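I've been reading about memory again, and I have to tell you about the spacing effect because it has completely changed how I revise! The idea is an old one. You learn something, leave it alone until it starts to slip, then drag it back out, and the dragging is what makes it stick.

My course at Cumel finishes in February and there are almost 1000 terms on the list. I used to read the same chapter over and over the night before (highlighter in hand, very pleased with myself) and remember next to nothing. Now I do a batch, go back to it after 2 days, then 7, then 11. Those gaps are my own choice, by the way — I haven't found a magic number and I don't think there is one.

The odd part is how bad it feels. Rereading feels smooth and clever, while testing yourself feels like walking through mud, and yet it's the mud that works. I got classical and operant conditioning muddled for weeks until I made myself explain both out loud on the bus to Dradow, quietly, with my scarf up.

Next I want to try mixing topics in one sitting, so a bit of attachment, a bit of perception, back to conditioning.
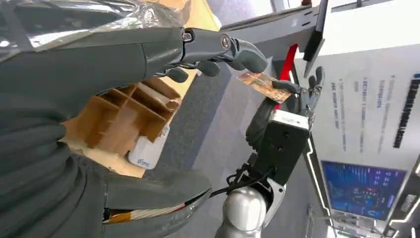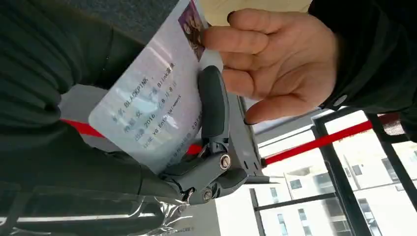 Priya Pennington: Mixing them was horrible for me at first, but I stopped confusing similar terms much sooner. Do keep the gaps though, I dropped mine and lost half of perception.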